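Getting more out of a wire dish rack

Posted 2023-12-29 in Kitchen

A chrome or stainless wire rack will last for years if you clean it, load it sensibly and don't let water sit under it. These are the habits I've settled on after going through a few cheap ones.

Where to put it

Set the rack on a flat stretch of counter close to the sink. A corner works well because the wall keeps the back from sliding when you push plates in. Leave enough of a gap behind the rack to get a cloth through. Grout picks up splashes, and a rack shoved hard against the tile makes them difficult to wipe off.

If your rack folds, open it all the way and press down on both sides before loading. A half-open rack will hold cups fine and then fold up under a dinner plate.

Loading order

1. Plates go in first, largest at the back. Stand each one in its own slot if you have the room. Plates that lean on each other stay damp where they touch.

2. Bowls go in next, tipped forward so the foot ring doesn't hold a puddle.

3. Glasses go upside down, on the outside.

4. Knives go in the cutlery cup with the points down, or get dried right away and put back in the drawer.

5. Pots don't belong in the rack at all. Dry them with a towel. One heavy saucepan can bend the dividers, and they never go quite straight again.

Mixed plates

Most of us have odd plates left over from different sets. They often vary in depth, so a deep one may need an empty slot in front of it. Put the ones with printed or painted rims where they won't rub against the wire each time you pull something out. If a plate has fine cracks in the glaze, wash it by hand, don't soak it, and give it extra time to dry. When you can feel a crack with a fingernail, stop eating off it.
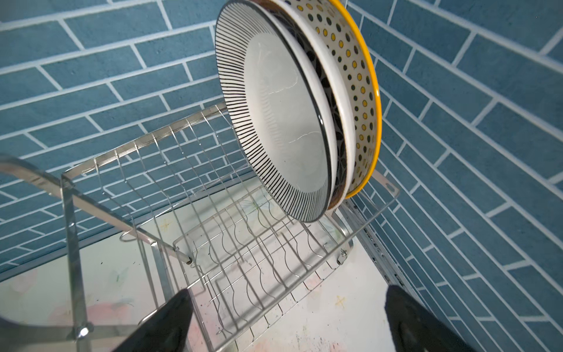
Cleaning the rack

Once a week, take everything out and wash the rack in hot soapy water with an old toothbrush. Go over the joints and screws, where the gray film builds up. For hard water marks, mix 100 ml of white vinegar into 700 ml of warm water, wipe it on, wait a few minutes and rinse well. Dry the wire with a towel – the joints especially, as that's where rust starts.

I've used the Hekeck bottle brush for the base grid and it fits between the wires. The Kiritz one was too wide.

Under the rack

Lift the rack and wipe the counter every evening. On a patterned counter the crumbs and specks are hard to see, so run your hand over it. Metal edging along the wall needs drying too, and if it has holes in it, use a cotton swab.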